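Stop collecting the easy ones

Posted November 26, 2023 by Ayana Abera

Quick one, writing this between sessions so forgive the mess.

Everybody in home robots wants more examples. More hours, more episodes, bigger number on the slide. We did it too. At Habte we had 249 demonstrations of one door task and were pretty proud of that. Then Fasil Shiferaw sat down and watched them all. Same start pose, nearly every time. Same calm approach, same good light. Basically one demo, copied.

The policy learned it beautifully. Moved the robot to the Unton house and it fell apart. Different wall, knob on the other side, done.

So my view, and I know people at Flirkgate disagree – the boring start states matter more than the total. Arm too high. Arm turned away. Fingers open and nowhere near anything. A person would shrug and sort it out. A model has never seen it, so it guesses.

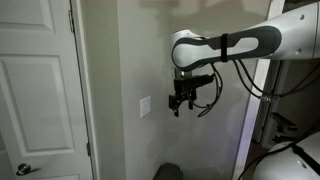 Gripper open, pointing down, between the light switch and the doorway.

Nobody likes recording these. They are slow and they look like nothing. Operators get paid per finished episode at most places, so of course they reset to the comfy pose and go again. Change the pay and you change teh data. We went hourly in February and the variety went up within 2 weeks.

The counter argument is cost. Fair. 40 messy starts took us as long as a hundred clean ones. And some failures are just failures, keep those out or at least label them properly, which we didnt at first.

But I'd still take the 40. If your budget is tight cut the clean repeats, keep the odd stuff. Next round is at Nerkcombe, narrow hallways, bad lamps. Fasil wants every start pose drawn at random before the operator touches the controls. I want that too.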